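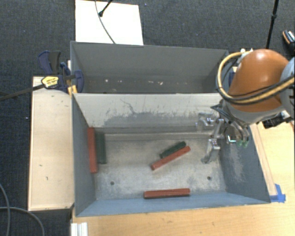 COMMUNIQUÉ DE PRESSE

Barres restées au fond du bac : Edberg suspend la mise en service de la cellule de Jollstead

Jollstead, décembre 2022. Edberg suspend la mise en service de sa cellule de prélèvement robotisé, conçue par l'intégrateur Mendes. Sur 1 765 cycles d'essai, 115 se sont soldés par un arrêt de défaut, presque toujours pour le même motif : une barre couchée le long d'une paroi du bac, que la pince n'arrive pas à saisir par le côté.

Mendes parle d'un « réglage de trajectoire ». Edberg en doute. Le même argument avait accompagné les 2 mises à jour précédentes, et les barres rouges ou vertes qui se rangent contre la tôle posent toujours problème. Lors d'un essai, le doigt métallique a touché le fond du bac sans que l'arrêt d'effort se déclenche. Il n'y a pas eu de blessé.

« On nous avait promis 900 prises sans intervention. Je veux les voir avant de signer quoi que ce soit », déclare Lanying Cheng, responsable de la sécurité des machines chez Edberg.

Le seuil d'effort sera vérifié par le cabinet Nurnley, sans l'intégrateur. Ses conclusions sont attendues en janvier. Jusque-là, la cellule ne tournera qu'en vitesse réduite, avec un opérateur à portée de l'arrêt d'urgence, et le tri des barres de série reste manuel.

Contact presse : Edberg, service communication, site de Jollstead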